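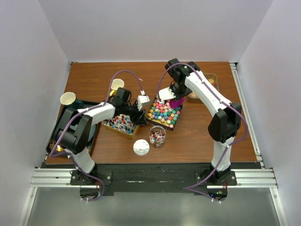
Two arms share one mounting plate at the Rukbridge bench, with the sweet trays set out on the table.

The task sheet for the Bangera Shield runs to four pages, and most of it concerns sweets. Entrants must programme a pair of robot arms to move confectionery between open containers on a table. Anything that lands on the wood is a fault. Anything that lands on the floor is two faults.

The student robotics club at Rukbridge has entered a team of eight. Its bench is a walled table with both arms fixed along the front edge, so that each can reach the middle and neither can reach all of it. The overlap is where most of the work goes. An arm that enters the shared area has to claim it in software first, and the other waits until the claim is released. The first version of this rule, written in the autumn, let both arms claim the area at once if the requests came in the same control cycle. The present version gives priority to the arm already carrying something.

Godelieve Bosman, who teaches control engineering and supervises the club, set the team to work by hand before any code was written. Each member guided the arms through the task while joint positions and camera views were stored. The club now holds 1375 of these runs. After a review of the recordings, 1308 were kept for training. Those rejected were mostly runs in which the operator paused too long, and a model trained on pauses learns to pause.

"They wanted to start with the clever part," Bosman says. "I wanted them to find out how hard it is to pick up a lollipop by the stick."

It is fairly hard. The sticks cross one another in the tray, and pulling one tends to bring its neighbour. Star sweets pack closely and offer few parallel faces to grip. The rules permit hand tools, provided the arm picks the tool up itself, and a scoop changes the problem from one of gripping to one of angle and depth.
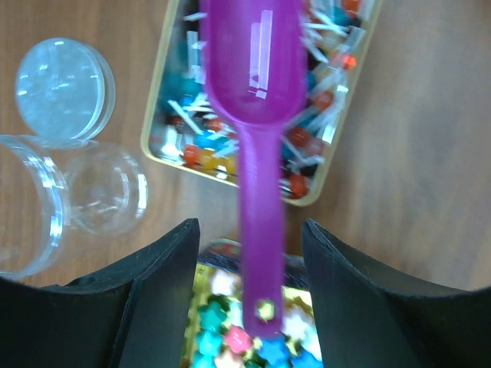 The purple scoop from the wrist camera, handle end towards the gripper fingers.

A scoop brings its own errors. If the handle sits a few degrees off in the grip, the bowl is out by much more at the far end, and the error is not visible to the joint sensors. The team corrects for it from the wrist camera, which estimates the line of the handle after each grasp and passes an offset to the planner. The estimate is poor when the handle is close in colour to what lies behind it. Reflections in the bowl also upset it, and the second-year student responsible for that part of the code has rewritten it twice.

The rival entry from Skundthorpe takes a different approach, with a planner named Prullness that searches for a path afresh each time and uses no recorded runs. It is slower per sweet and has fewer faults on an unfamiliar layout. The two clubs exchange notes after each practice meeting, and Rukbridge has adopted the Skundthorpe method for checking clearance above container rims.

Final scoring takes place on Thursday, May 21, 2026. Each team has 18 minutes, including set-up, and the judges choose the layout on the day.
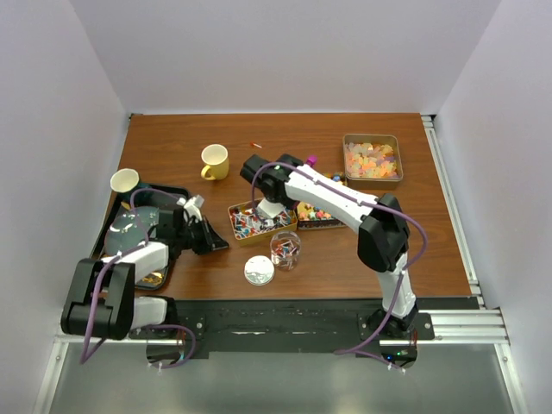

Can a team step in if an arm gets stuck during a scored run?

A team member may press the stop button at any time, but the clock keeps running and the arm must restart from its home position. Touching an arm or a container by hand ends the run, and the score stands as it was at that moment.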